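Search this site
Enter keywords
Go

19 March 2026

My cousin asked over dinner what an abstention is for, and I said I'd write something up, mostly so I could get back to the potatoes.

I spent five years as a junior note-taker at international meetings, the kind where 91 delegations discuss a comma until the interpreters go home. My specialty was the explanation of vote. A country raises its card for yes, then takes the floor to explain that it has understood the text to mean very little. Another abstains and gives a speech so warm you'd think it had written the thing. I typed all of it up.

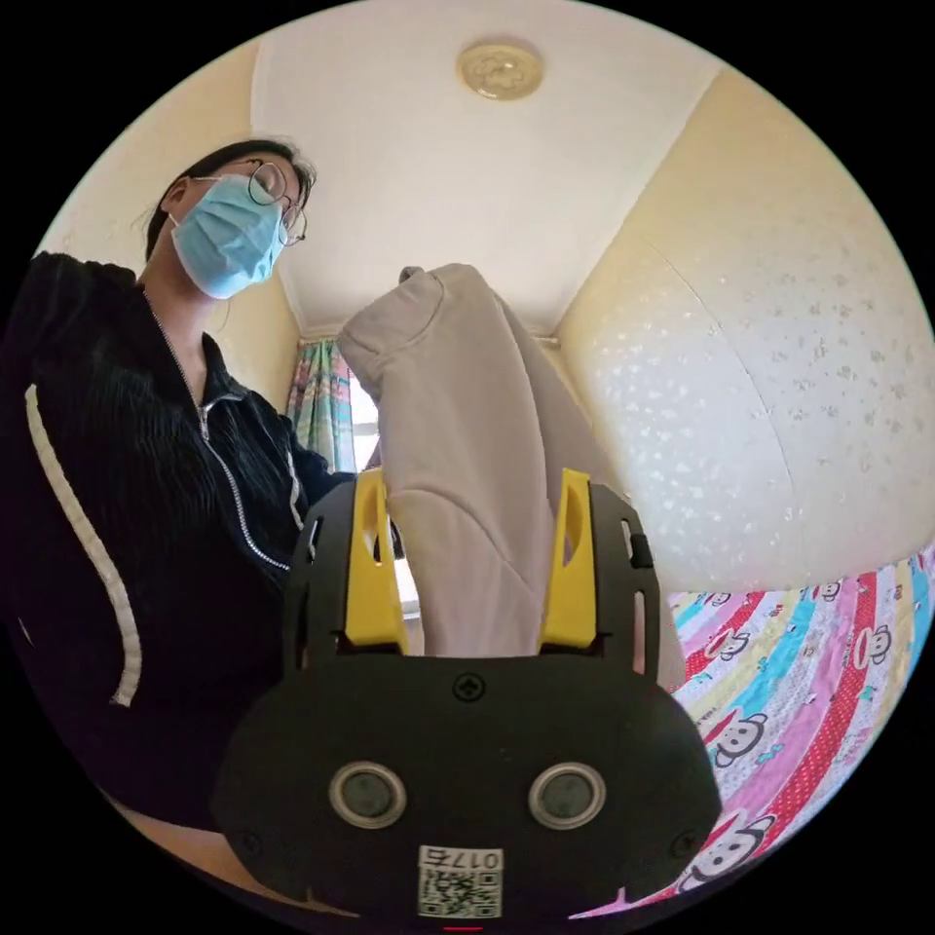 Urs Berchtold wrote in to say that I'm being unfair to abstainers, and that a small mission with two diplomats and no instructions from its capital has few other choices. Fair enough, Urs. I once watched a delegate refresh her inbox for 21 minutes waiting for a yes or a no from home. She got an out-of-office reply and abstained with great dignity.

Still, I maintain there are abstentions and abstentions. Some mean "we agree but our neighbor will be cross." Some mean "we disagree but would like the loan." And a few mean the delegate was in the coffee line, in which case the mission sends a note afterward asking that its intention to vote in favor be recorded. I typed those up too.

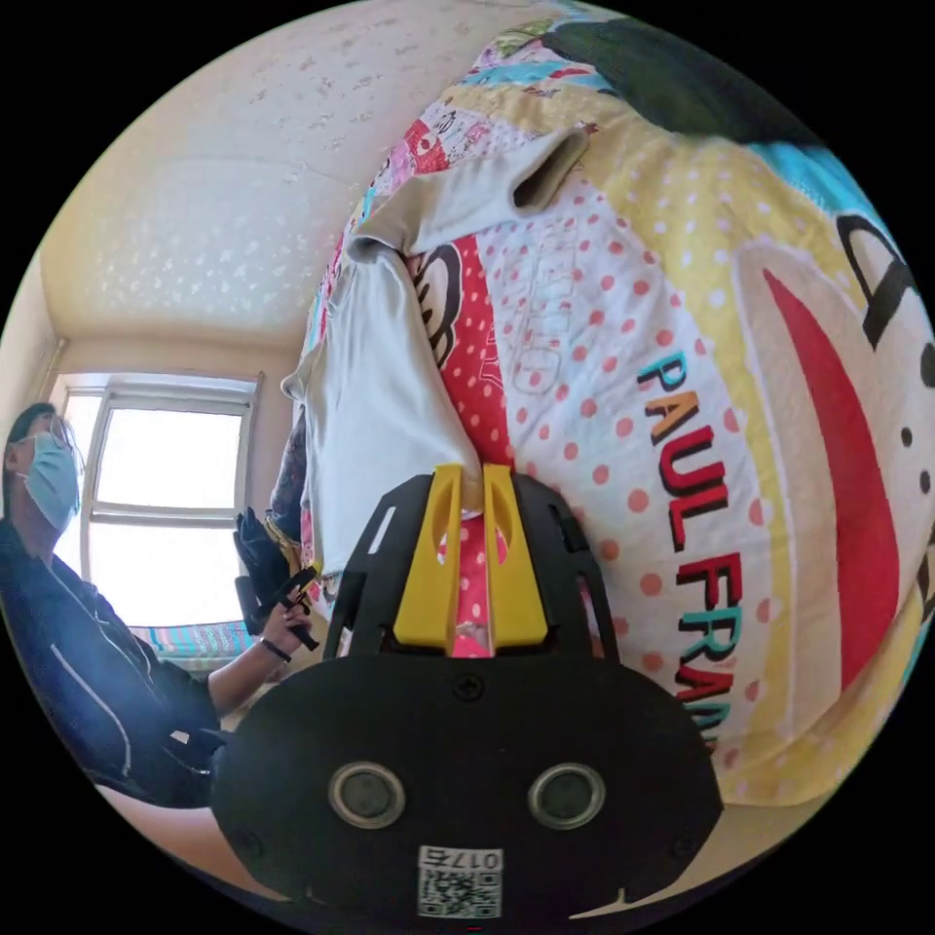 Posted by Corina Pichler in Minutes and Grudges

Consensus is the other great comfort. A text adopted without a vote looks lovely in the press release, and it may be, but it can also mean everyone was too tired to object. The longest one I worked on had 526 proposed amendments. By the last night "shall ensure" had become "should consider," then "is invited to consider, as appropriate." It went through to applause at ten past four in the morning.

Anum Jafri, who sat next to me for most of it, still signs her emails "as appropriate."

Next time I'll get to preambles, where all the adjectives go to live. My cousin says there's no rush.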